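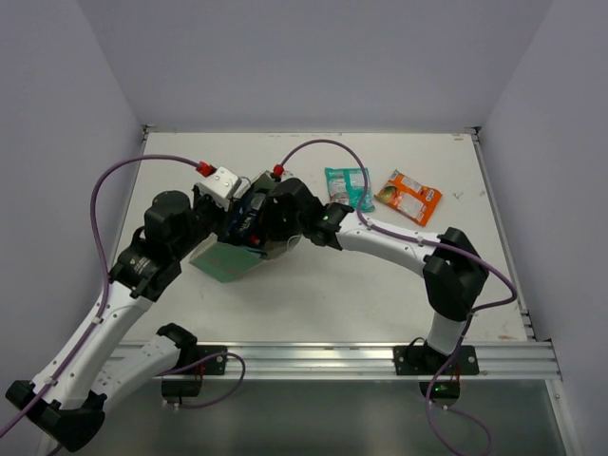 Tempo de leitura: 7 minutos

Devolvi umas botas em janeiro e continuo a pensar nelas com uma frequência que não dedico a certos familiares. Eram bonitas, serviam-me no pé esquerdo e tinham sido compradas às onze da noite, hora a que tomo quase todas as decisões que depois tenho de embrulhar e levar aos correios.

A loja chama-se Prondach e vende, segundo a própria, "calçado para quem anda". Fiquei lisonjeada, porque ando. Ando sobretudo da secretária para a cozinha, mas o texto não especificava distâncias. Escolhi o 38, que é o meu número desde os dezasseis anos, ignorei a tabela de medidas com a serenidade de quem se conhece bem, e fui dormir.

Chegaram quatro dias depois numa caixa onde cabia confortavelmente um micro-ondas. Dentro da caixa havia papel, dentro do papel outra caixa, e na segunda caixa um cartão a dizer "Olá, Setareh!", assinado por uma equipa inteira. Calcei a esquerda e fiquei encantada. Calcei a direita e percebi que um dos meus pés tinha crescido às escondidas. A minha mãe, Golnar Hashemi, que tem opiniões sobre pés, disse-me ao telefone que toda a gente tem um maior do que o outro e que ela já me tinha avisado em criança. Não me lembro. Lembro-me de ela me avisar sobre correntes de ar, sobre casar com músicos e sobre comer melancia à noite.

Ainda experimentei o método da minha tia, que consiste em calçar meias grossas, enfiar os pés nas botas e apontar-lhes o secador enquanto se vê televisão. Aguentei um episódio e meio. O cão saiu da sala.

Restava devolver, e devolver, hoje em dia, é "fácil". A palavra aparece no site três vezes, uma delas a negrito. Primeiro é preciso entrar na conta, que eu tinha jurado não criar e que afinal existia, com uma palavra-passe inventada por mim num estado de espírito que já não consigo reconstituir. Depois escolhe-se o motivo numa lista. As opções eram "não serve", "não gosto", "chegou danificado" e "mudei de ideias". Não havia "serve metade". Pus "não serve" e senti que estava a ser injusta com a bota esquerda.

A etiqueta tinha de ser impressa. Não tenho impressora desde que a última começou a exigir tinta magenta para imprimir a preto, uma forma de chantagem a que me recusei a ceder. Fui bater à porta do Bijan Soltani, do segundo andar, que tem impressora, agrafador industrial e uma guilhotina de papel cuja finalidade prefiro desconhecer. Imprimiu-me a etiqueta, cortou-a pelas linhas tracejadas com uma precisão comovente e perguntou se eu tinha guardado a embalagem original.

Eu tinha guardado a embalagem original? Tinha guardado a caixa grande, por ser grande e me obrigar a contorná-la. A pequena, a que interessava, estava no ecoponto desde a véspera, dobrada por mim com algum orgulho cívico. Passei um bocado da noite a pescar cartão com o cabo de uma vassoura, às escuras, a rezar para que não passasse ninguém conhecido. Passou a Shirin Babaei, que foi minha colega de faculdade e que eu não via desde o casamento dela. Conversámos muito bem. Ela nunca perguntou pela vassoura e eu também não toquei no assunto.

Recuperada a caixa, faltava a fita-cola. Existe um rolo em minha casa, tenho a certeza, porque o compro duas vezes por ano. Usei fita de pintor, azul-clara, e o resultado parecia um presente oferecido por alguém em obras.

O ponto de recolha mais próximo era uma retrosaria. Gosto muito desta fase da história do comércio, em que se entregam botas na retrosaria e se levantam medicamentos na bomba de gasolina. A dona atendeu-me entre duas senhoras que discutiam fechos éclair, leu a etiqueta com um aparelho, o aparelho apitou num tom que não agradou a ninguém, e foi-me explicado que aquela etiqueta era da Hurngate e que a retrosaria só trabalhava com a Grimshaw. A Hurngate era na papelaria, do outro lado da rotunda. Comprei um metro de elástico, por vergonha, e atravessei.

Na papelaria havia fila. À minha frente estava uma rapariga com uma torre de embrulhos que lhe chegava ao queixo, e fomos metendo conversa. Chama-se Ifeoma Adeleke e compra sempre três tamanhos de tudo, fica com um e devolve os outros. "É o provador, só que com passos extra", disse ela. Achei aquilo de uma enorme imoralidade durante dois minutos e depois comecei a fazer contas ao meu pé direito.

Trouxe um recibo do tamanho de um selo, que fotografei logo, pois conheço-me. E depois esperei. O dinheiro voltaria "em 7 dias úteis após validação". Ninguém sabe bem o que é a validação. Imagino um senhor de bata, em Plitthorpe, que é onde fica o armazém segundo a etiqueta, a levantar a bota contra a luz e a suspirar. Recebi um email a dizer que a devolução estava a caminho, outro a dizer que continuava a caminho e um terceiro a pedir que avaliasse a experiência de devolução de zero a dez. Dei um oito. Não sei porquê. Acho que foi pelo agrafador do Bijan.

O reembolso apareceu na conta com menos quatro euros, "custos de processamento". Fui ler as condições, coisa que só faço depois de tudo correr mal, e lá estavam eles, os quatro euros, num parágrafo em letra cinzenta sobre fundo ligeiramente menos cinzento. Somei o elástico. Somei também o café que paguei ao Bijan, e parei antes de chegar ao valor da minha hora.

A minha mãe acha que eu devia ir a uma sapataria. Existe uma na rua de baixo, com bancos forrados e uma calçadeira presa por um fio, e o dono olha para os pés das pessoas antes de lhes olhar para a cara. Fui lá na semana passada. Ele mediu-me os dois, um de cada vez, sem dizer nada, e foi buscar o 39. O 39 era castanho. Eu queria preto. Em preto, disse ele, só encomendando pela internet.

Comprei as castanhas - com uma palmilha no pé esquerdo. O elástico continua na gaveta, se alguém precisar.

34 comentários · 11 partilhas

Este site utiliza cookies para melhorar a sua experiência de navegação. Aceitar | Gerir preferências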